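The Trouble With the Perfect Table

07/09/2019

A new dining table now comes with a story. The one I was told in a showroom last spring went like this: the planks had been a barn, the barn had stood in a valley, and the valley had been kind to the wood. The price tag was turned face down, as if it would be rude of me to look before the valley part was over.

I looked anyway. Then I went home and spent far too many weeks reading about tables.

The pitch from the people who sell them has shifted in the past several years. It used to be that a table was sold on looks and size, and maybe on whether the leaf went in without a fight. Today the words are "honest," "rooted" and "forever." Okari, which sells mostly online and has a few small stores, calls its main line "heirloom seating surfaces." I read that phrase several times and I still think it describes a bench.

Forever is a big claim for a piece of furniture, and I wanted to know what was behind it. In Okari's case there is a warranty. It runs two years. It doesn't cover heat marks, water marks, scratches, fading, "seasonal movement of the boards," or any damage caused by "use outside normal dining." Homework, as far as I can tell from the wording, is outside normal dining. So is a sewing machine. I wrote to ask about both and got back a friendly note with a link to the page I had been asking about.

Clelico takes the other road. Its tables are cheaper, the boards are thinner, and the website spends most of its time on how quickly the legs go on. I don't mind that. A company that tells you it is selling you something light and easy to move has at least picked a claim you can check with your own two arms. What I do mind is the care kit, a small bottle of oil and a cloth, which is added to your cart unless you spot the box and clear it. The finish on the cheapest Clelico table is a hard clear coat. Oil will sit on top of that until you wipe it off with the cloth, so I suppose the kit is complete in its way.

The care question is where the whole business gets slippery. Ask a seller how to look after bare or oiled wood and you'll hear that it's simple. Then you read the leaflet. Coasters always. Pads under plates. No wet cloth left lying, no direct sun, no heater nearby, no dry air, no damp air. Oil it when you get it, oil it again soon after, and keep oiling it on a schedule that would put most dentists to shame. People who own such tables tend to fall into two groups: those who follow the leaflet and eat with their elbows in, and those who gave up in March and now say they like a table with some life in it.

I'm in the second group, so I'm suspicious of it. "Life" is a handy word for the ring left by a mug. I have noticed that people love the dents in a table they got from a grandparent and hate the first one they make themselves.

There is also the matter of what goes on top. The pictures in the catalogs all show the same meal. Linen, figs, one loaf torn in half, a jug. There is never a phone charger. A real table is the place where mail lands, and it stays covered until company comes, at which point the pile goes to a bed and the bed becomes the problem. I'd trust a catalog a lot more if it showed the mail.

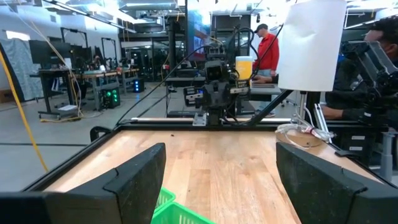
Light-brown planks, a black metal rim, and a tall drink at the far side.

The metal rim deserves a word, now that it's on half the tables in the stores. Sellers say it protects the edge, and on a busy table I can believe that. Edges take the knocks. But a rim also makes a line where the wood stops and the metal starts, and anyone who has ever cleaned up after pancakes knows what a line like that is for. Iwasaki, a small brand with a loyal following, sells a rimmed table and tells buyers to clean the seam with a soft brush. It sells the brush as well.

Then there's the reclaimed question, and I don't come away from it feeling much better. Old wood can be lovely stuff, and using it again is a fine idea. The word itself, though, is doing a lot of work. Giltesora uses "reclaimed character" on tables that are, if you keep scrolling, made from new boards that have been brushed and stained to look old. The note is there, in gray type, below the delivery terms. Nothing on the page is false. You would just have to be the kind of person who reads delivery terms to know what you were buying.

I am that kind of person, and I still nearly ordered one.

What stopped me was a trip to a used furniture place out past the highway, the sort with a fan heater by the register and wardrobes parked so close you have to go through sideways. There was a plank table at the back for $230. The top had burns in it and somebody's initials cut under one end, and one leg was a slightly different color from the rest. It came with no leaflet. When I asked how I should look after it, the man at the register thought for a while and told me to wipe it.

Delivery was extra, and they brought it on the wrong day. One board has opened up a gap wide enough to hold a fork upright, which I didn't notice in the store and which I would certainly have complained about if there had been anyone to complain to. The initials are R and something that could be a B. The mail is on it now.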